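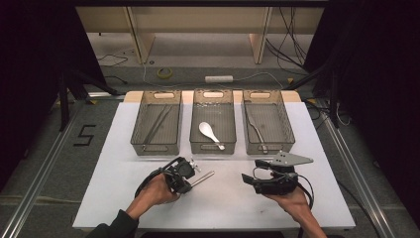 # About Drument

We're a small music magazine run from two rooms above a bike shop in Gerkton, and we write about bands: the ones on big stages and the ones still carrying their own amps up the stairs. Interviews are what we do most. We print them long, with the wandering bits left in, because the wandering bits are often where a songwriter tells you what the record is about!

Mali Ifans started Drument as a photocopied sheet she handed out after gigs at the Pap, back when the Pap still had its sticky carpet. The first one had 13 readers (she kept a list). Ottó Borbély wrote to complain about a review of a drummer he liked, Mali asked him to write a better one, and he's been our reviews editor ever since.

## Who does what

- **Mali Ifans**, editor. Interviews, the letters page, most of the arguing.
- **Ottó Borbély**, reviews. Send him anything with two drummers.
- **Noémi Bognár**, live listings and the gig diary. She went to 96 shows last year and still wants to go out tonight.
- **Severino Vallejo**, transcripts. If a singer mumbles, Severino will find the word.
- **Janka Murín**, website and the Ultia sessions.

## The Ultia sessions

Every October we ask a handful of acts to play one new song and one cover to a room of 40 people, then stay for a chat. Janka records the lot and the full transcripts go up here, audience questions and all. Last time a whole choir turned up as backing singers and we had to stand in the corridor. It was lovely.

## How we work

Musicians don't pay to be in Drument and they don't see their reviews first. If we get a lyric, a date or a name wrong, tell us and we'll put a note at the foot of the page. We also cover benefit concerts and the causes behind them, and we try to ask about the cause properly, with time for a real answer.

## Write to us

We'd love new writers, especially if you're into folk, brass or anything loud. Send one review of 25 lines or fewer to Ottó. Demos go to Noémi, links please, no attachments.

Page last updated September 1, 2019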